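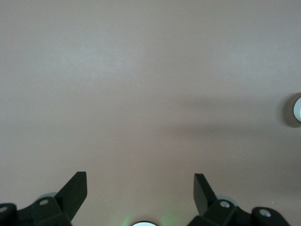

Posted by Washington Figueiredo to the Karness Readers list, 4:11 p.m.
Subject: Re: Spring fiction selection and the reading copies of "Petek"

Dear members,

Thank you to all who wrote in response to the notice on the spring fiction selection. One message is quoted below, with the sender's permission, as it raises the points most often mentioned in the others.

> I have now finished "Petek" and wish to register a mild objection
> to its place on the list. The opening is strong, and the chapters
> set at the boatyard are as good as anything we read last year.
> After the sister leaves for Derkby, however, the book seems to
> lose interest in her, and she was the reason I kept reading. I
> would also like to know whether it is being offered as an adult
> title or a young adult one. The catalog says one thing and the
> jacket says another. Finally, when must the reading copies be
> returned? Mine has already been requested by two other members.

On the first point, the selection panel had a similar discussion. Several readers felt that the sister's absence from the middle of the novel was a weakness. Others found that her letters, which arrive out of order and are sometimes answered before the reader has seen them, kept her present in a way that a conventional subplot would not have done. My own view falls between the two. I found the fourth letter the finest writing in the book, and I found the long chapter at the grandmother's house slower than it needed to be. The panel voted to keep the title on the list, and that decision stands. Members who disagree are encouraged to say so in their written responses, which will be circulated in full.

On the question of category, "Petek" is listed for our purposes as young adult fiction. The narrator is seventeen for most of the book, and the publisher, Katness, submitted it under that heading. The catalog entry was carried over from an earlier announcement and has been corrected. Parents and teachers on this list have asked about content. There is one death, described briefly, and some strong language in the boatyard chapters.

Reading copies are to be returned by the end of April. The list holds 11 copies in total, of which 7 are now on loan. Members who have finished should send their copy directly to the next person on the request sheet and notify me when it has been mailed. Please do not hold a copy for the discussion itself. Page references will be given by chapter, so that those using a library edition or an electronic edition can follow along.

Written responses should be kept to a single page if possible. Responses that give away the ending should carry a note to that effect in the subject line. Last season several members had the final chapters of the winter title spoiled for them, and I received more correspondence on that subject than on the book.

A correction to the previous notice is also required. The novel was described there as 415 pages long. It is 145 pages. I regret the error, particularly as two members withdrew their requests on account of it. Both have been returned to the request sheet in their original places.

Suggestions for the summer selection may be sent to me off the list. Please include the title, the author, and a short paragraph on why the book would suit a group discussion. Titles read by the group within the past four years will not be considered.

Respectfully,

Washington Figueiredo
List Coordinator, Karness Readers

To leave this list or change your delivery settings, write to the coordinator with the word "settings" in the subject line.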